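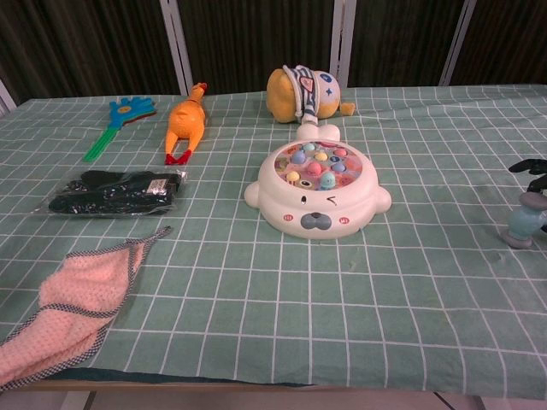 Noise. Been meaning to write about noise for ages, ever since we moved to the flat on Tenditham Road in March and I found out how thin a wall can be. I can hear the neighbours' kettle. I can hear their radio, which is always on the shipping news or something like it. And I've become a person who winces. A plastic hand clapper, blue hand, green handle, smiley in the palm — I'd have loved that as a kid and now all I think is, who's asleep on the other side? Same with a rubber chicken. Terrible objects in a flat.

Anyway. What I've tried so far, quickly, as I've got to be out of the door in 20 minutes.

Rugs. Yes. Big thick one in the hall, second hand, smelt of dog for a fortnight. Made more difference than anything else. Get the underlay too, I didn't the first time and had to lift the whole lot up again.

Foam tiles. No. Spent 60 quid on the Skamis ones and they fell off the wall in the night, one at a time. Made me jump every time. They're for echo anyway, Malathi says, they don't stop sound getting through, wich I could have found out before paying.

Bookcase against the party wall. Yes, if it's full. Mine was half empty and did nothing much. Then Libor was moving and gave me boxes of old atlases and that sorted it. Can't hear the radio now, just a sort of mumble. The kettle still gets through. No idea how.

Earplugs. Fine for sleeping, but I missed a delivery and then my alarm.

Talking to them. Should have been first. Put it off for weeks, wrote a note, binned the note. In the end I met Mrs Bălan on the stairs and she said oh, I thought you couldn't stand US, you've been creeping about like a burglar. She'd been hearing me drag the chair at my desk every night. Felt pads on the chair legs, 2 quid a pack, done. She's moved the radio to the other room.

Still want to do something about the front door, it slams when the landing window's open and the whole stairwel shakes. Quentin reckons a brush strip along the bottom, I think it needs a proper closer. If anyone's fitted one in a rented place without upsetting the landlord let me know — comments are open again, I've cleared out the spam.

Right, bus.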